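Home | Pitch Equipment | Goals | Nets | Training | Contact

Category: Football Goals & Nets

Pindeo Match Net, junior size

The Pindeo is a replacement net for junior football goals, sold in pairs. It is knotless and fits the Drodstead socketed goal and most other freestanding frames with a straight back stanchion. Mesh size is 90 mm. The net hangs from standard clips along the crossbar and both posts – clips are sold separately.

Each pair weighs less than the older Alva net, which it replaces in the range. Alva spares will remain available until the end of July.

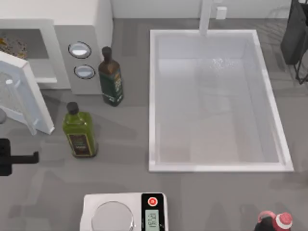

Fit the crossbar first, working outwards from the centre, then the posts. Leave the bottom edge slack until the ground pegs are in. Nets left up all season should be checked at the top corners, where most wear occurs.

Colour: white
Supplied as: 2 nets, 2 tie cords
Minimum breaking load, edge rope: 480 kg
Suitable for: grass and artificial surfaces

The Pindeo does not fit Troneo folding goals, which need a sleeved net. Club orders may be invoiced. Goals must be anchored at all times when in use, with or without a net fitted.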